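Balgate Audio Forum > Recording > Timing and quantising live drums

fennick_d
3 March 2019
Mixing an 11-track session for a band called Trerketti. No click was used. The drummer drifts from 118 bpm in the verse to 124 in the chorus, and the bass follows him. The label wants it on a grid. Is it better to build a tempo map from the kick and leave the audio alone, or to slice and quantise?

oxide_layer
Tempo map. Mark every downbeat by hand, then let the delays and any programmed parts follow. I did 1,332 bars this way on the Aklow record. Slicing the overheads smears the cymbals once you move hits by more than a few milliseconds.

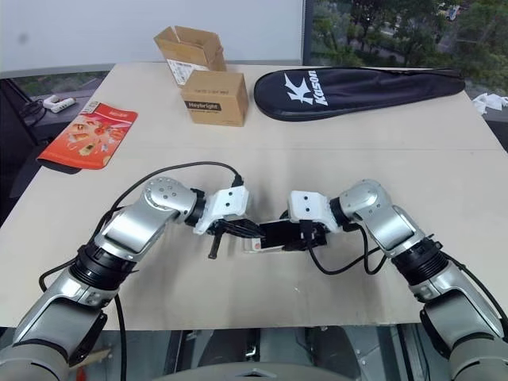
plinthandgroove
Quantise to 60 per cent strength and be done with it. The drift is a fault, and listeners hear it as one even when they can't name it. Group all the drum mics first, so the phase between close mics and overheads stays put. If you correct the snare by hand, treat the two edges of each slice as a pair, the way those two arms have the black block between their grippers, and move them together. Moving one edge alone gives you a gap or a doubled transient. Crossfades of 3 ms are enough on close mics.

oxide_layer
A six bpm lift into a chorus is not a fault. Most records made before sequencers do it. Group editing keeps the phase, agreed, but it does nothing for a ride that is still ringing across the cut.

plinthandgroove
They were not asked for a grid. He was.

tallowbridge
Ask the label what they mean by grid. If they need it for remix stems, a tempo map exported as MIDI covers it. If they want it to sound programmed, that is a different job and should be priced separately. My last full drum edit came to 1,743 cuts.

fennick_d
Asked. It is for remix stems. I will map it and send the MIDI file with them. Verse two has a fill that rushes badly, so I may slice those two bars only.

oxide_layer
Cut before the crash, not after it.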